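Which finger pads for thin and round objects?

I try two sets of pads on my hand-held gripper, Traklow and Dolwood. With the Dolwood pads, a chopstick turns in the jaws when I lift it. Is it the pad or my closing force? I made 200 lifts with each set.
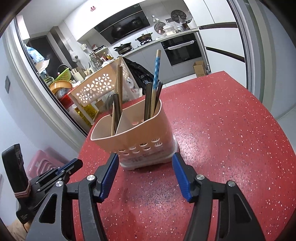

The Traklow set is a little softer and costs more. I don't want to buy a second pair before I understand the problem. In my kitchen test the blue pads go on both fingers, and I take chopsticks one by one from the peach-colored holder.

Answer 1
Probably the force. Close more slowly and try again – the pad needs time to take the shape of the stick.

Answer 2
Check first that both pads meet flat. Mine were tilted, and 8 turns of a stick became zero after I fixed the screws.

Answer 3
Buy Traklow. Same problem here in May.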